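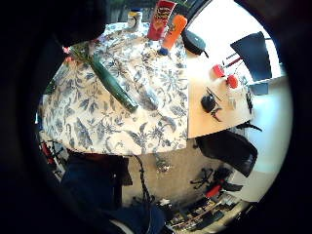

The Berkanham round tablecloth in blue-gray leaf, with a cucumber and green stalks waiting for supper.

If you've ever wanted one cloth that can take a weeknight supper and still look pretty when company comes, do come and meet our Berkanham! It's a white round tablecloth printed all over with flowers and leaves in a soft blue-gray, and Marjorie Penrose (who drew the pattern for us at Fledska) spent the better part of a winter getting the leaves to sit just close enough together. Crumbs hardly show, and neither does the odd drip of tea.

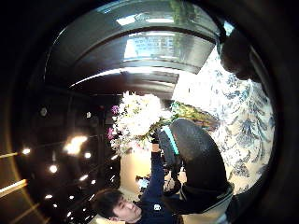 A big bouquet, mostly white with some pink.

White flowers look lovely with it, and so do brighter ones - Florence McKinnon in our shop swears by orange and yellow, and I have to say she's won me over. 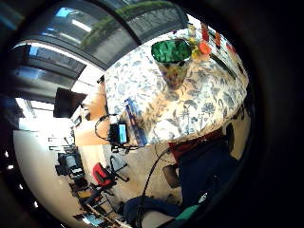 We hem every cloth by hand, with 2 inches turned under, so the edge hangs nicely on a round table and doesn't flip up. Wash it cool, dry it on the line if you can, and iron it while it's still a little damp. 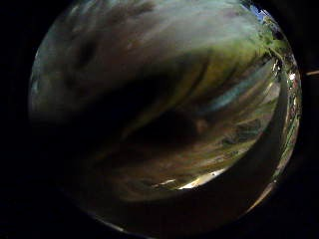
Ordering
Item number: 429
Shipping: 5 working days
Matching napkins: sold in packs of 2
Questions about sizes? Write to Ashley Crabtree at the shop, and she'll gladly help you measure.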